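Obituaries and Death Notices: Frequently Asked Questions
Rirkstead Community Pages
Last updated April 13, 2023

Answers to the questions families ask us most when they are placing an obituary, a death notice or a card of thanks. If yours isn't covered, call the office or stop at the front desk on Rutherford Street.

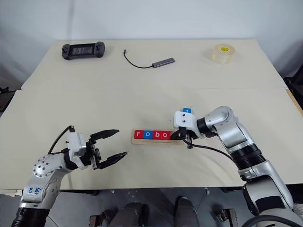
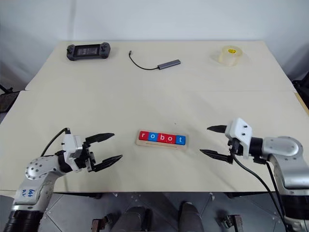
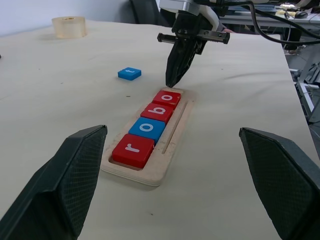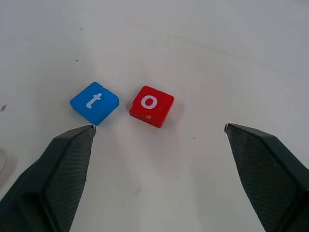
Tabletops, with letter blocks in all four photos.

What is the difference between a death notice and an obituary?
A death notice gives the name, age, town, date of death and service times. It runs up to 45 words and there is no charge. An obituary is longer and usually covers the person's family, schooling, work, military service and church or club memberships. Obituaries are paid.

Who can submit an obituary?
A member of the immediate family, the executor or the funeral home. We confirm every death with the funeral home or crematory before anything is printed. If no funeral home is involved, we will ask to see a copy of the death certificate.

What is the deadline?
12 noon, 2 business days before the issue you want. The deadline moves up a day in the week of Memorial Day in May. Online postings go up the same afternoon if we have confirmation.

Do you write the obituary for us?
No, but Hadiza Isah at the front desk can give you a blank form with the usual headings. Fill in what you know and leave the rest. She will put it in order and send it back to you for approval.

How should survivors be listed?
Most families start with the spouse, then children, grandchildren, great-grandchildren, brothers and sisters. Spouses' names can go in parentheses after the child's name. Those who died earlier go in a separate sentence beginning "preceded in death by." You can use a different order if you want to. Please check every spelling, including towns.

Do I have to give a cause of death?
No. Many families leave it out or write "after a long illness." We print what you give us.

Can I include a maiden name or a nickname?
Yes. Maiden names go in parentheses and nicknames in quotation marks. If the person was known by a middle name, tell us which one should go in the headline.

How do I send a photograph?
Email it as an attachment or bring in a print. We scan prints at the counter while you wait and hand them back. Please don't send a picture pasted into a word processing file. A second photograph can be added to any paid obituary for no extra charge.

Where should memorial gifts be sent?
Give us the full name and mailing address of the church, school or charity. The newspaper can't accept or forward money.

There is a mistake in the printed notice. What now?
Call as soon as you see it. The online version is corrected the same day. If the mistake was ours, we reprint the full obituary free in the next issue. If it was in the text you approved, we run a short correction.

Can I get an obituary from years ago?
Issues up to 100 years back are on microfilm at the Pomavell Library. For anything more recent, Oluwatosin Okeke handles requests for copies. Have the full name and the year of death ready.

How long does an obituary stay online?
There is no end date. Guest book comments are read before they are posted, and the family may ask us to close the guest book at any time.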